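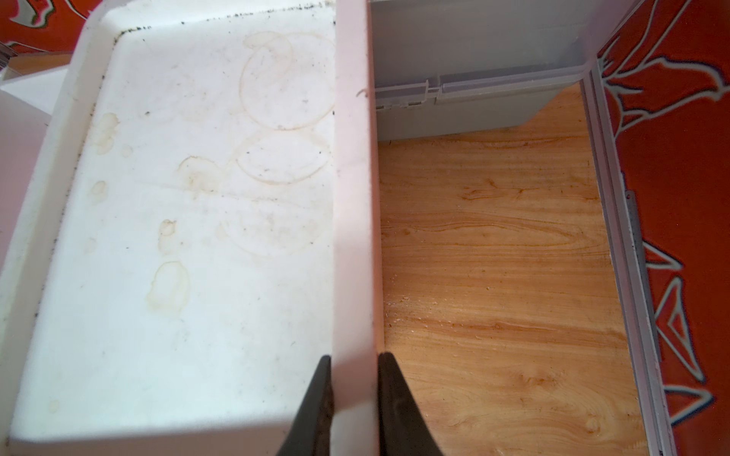 Orklow hand-guiding kit, review by Cyril Tindall, 20/06/2019

I have used this kit for almost 26 days to teach our arm how to clean a tray. You hold the wrist, press the button, and move the arm through the job. It is easy to learn, and my colleague Darren needed only 3 tries before he had a good recording.

The wrist camera is useful. Brown rings and small dark specks on a white tray are clear enough to plan the wiping. I am less happy with the weight of the handle. After 2 hours my hand was tired, and slow movements became shaky. The manual is also too short about deleting a bad recording.

I give it 4 stars from 5.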